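# The Cup in the Recycling Bin

Most people who drop a paper cup into a recycling bin think they've done the right thing. In most towns the cup goes to the landfill anyway, and the reason is a layer of plastic thinner than a human hair.

Paper by itself makes a poor cup. Hot coffee soaks through it in minutes and the seam gives way soon after. So the board is coated, nearly always with polyethylene, before it is cut and rolled. The coating holds the liquid in and also lets the side seam be sealed with heat and pressure, with no glue. Take it away and you lose the cup twice.

At a paper mill, the same coating becomes a nuisance. Recovered paper goes into a big tank of water called a pulper, where it breaks down into fiber. Newspaper and boxes fall apart fast. Coated board takes longer, and the plastic comes off in flakes that have to be screened out. A mill set up for cardboard would sooner reject the load.

## What Famell tried

Famell, a river town with one mill and a lot of coffee drinkers, spent 22 months on a cup collection program. The town put out 106 bins with round openings in the lids, so that people would stack their cups and keep sandwich wrappers out. There was a separate slot for the plastic tops and a drain for leftover coffee.

The drains were the first problem. They clogged by the end of the first week, and the crews who emptied them complained about the smell all summer. The second problem was weight. A full bin of cups weighs very little, and a truck that drives all morning to collect very little is expensive to run.

The fiber itself was good. Cup board is made from long, strong fibers, and the mill was glad to have it once the cups were baled and kept apart from everything else. The town kept the bins at the hospital, the college and the train station, where cups pile up quickly, and pulled the rest.

## New coatings

Several companies are working on the coating instead. Cotis sells a board with a water-based barrier that is brushed on like paint and breaks up in an ordinary pulper. It costs more — around 13 percent more per case, by the company's own price list — and it doesn't seal as quickly, so the forming machines have to be slowed down.

Watia went a different way and uses a plant-based plastic. Its cups are sold as compostable, and they are, in a commercial composting plant that runs hot for weeks. In a backyard heap they can sit through a whole winter. Only six of the counties within trucking distance of the Watia factory have a plant that will take them.

Neither kind looks any different on a shelf. A shopper can't tell which lining is inside, and the color on the outside is only ink. 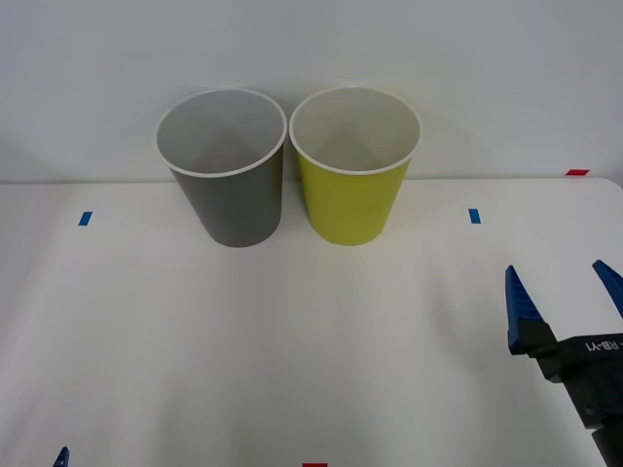 ## Back to the mug

Muriithi, a small chain of coffee shops, now charges a deposit on a steel mug that can be returned at any of its counters. Morning commuters took to it first, since they pass the same shop twice a day. Weekend customers mostly still ask for paper. The chain washes the mugs at a central kitchen and sends them back out before opening time, and on Wednesday, its busiest day, it sometimes runs short.

The shops haven't dropped paper cups and don't plan to. They have moved them off the counter, to a shelf behind the register, and customers have to ask.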